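7 min read

Search this site Go

The Last Reel at the Bitico

The Bitico had 416 seats and I had sat in most of them by the time I was 16. My favorite was on the aisle, far enough back that I could see the beam come out of the little window over my head and spread across the dark like something poured. Sometimes I watched the beam instead of the picture. Dust went through it, and cigarette smoke in the early years, and once a moth that showed up on the hero's forehead as big as a dinner plate. Everybody screamed! It was a love story, too.

So when the letter came from Farkomham saying the theater would run one final show before the doors closed, I got on the bus with a sandwich and a clean shirt and rode all night. I would have walked.

They were showing Radu. Of course they were. If you grew up in Farkomham you know Radu the way other people know a hymn. It's a western, sort of, made on next to no money in the hills behind Gandia, where the grass is the wrong color and the horses are plainly farm horses (one of them still has a collar mark). A man called Radu rides into town to give back a watch. That's the whole story. He has the watch, he wants to give it back, and all the people who could take it from him are dead or lying or have moved away. I have seen it 18 times and I still sit up when he opens the lid and we hear it tick.

The lobby smelled right. I had worried about that all the way across the state. Butter, floor wax, wet coats, and under it the hot metal smell from the booth that used to come down the stairs on busy nights. The carpet was worn to string by the candy counter. I bought popcorn, and a box of those hard lemon drops, and then another box for later, for the bus. 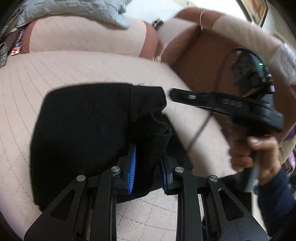
My seat was taken. A boy had it, maybe ten years old, with his knees up and his chin on his knees, and I stood there in the aisle like a fool with my popcorn. Then I went and sat right behind him, and I have to say it was a wonderful seat. I could see the screen and the boy both.

The lights went down in the old order, sides first, then the ceiling, then the two green lamps by the curtain. Oh, I loved those lamps. The projector caught and began to chatter. There was the scratch across the first title, the one shaped like a fishhook, and a kind of happy groan went through the whole house, because we had all missed that scratch and hadn't known it.

Radu rode in. The wrong grass blew around. At the well he took off his hat, and half the theater took off theirs.

Then, in reel four, just as he reaches the porch and puts his hand in his vest, the film broke.

White screen. The loose end went slap, slap, slap up in the booth. In the old days we would have stamped our feet and thrown things, and I waited for it, I even had a lemon drop ready. What came was a voice from the row in front of me. The boy had turned around.

"What's he got in his pocket?" he asked.

"You don't know?"

"I never saw it before."

Never saw it before! I could have hugged him. I leaned forward with my elbows on the back of that seat, my seat, and I thought about the lid and the tick and the old woman's face when the door opens. I had the whole thing right there in my mouth.

"Wait," I said. "They're fixing it. Just wait."

He turned back around and put his chin on his knees. Up behind us somebody was scraping and taping, and swearing a little, and then the beam came out over our heads, and he looked up at it.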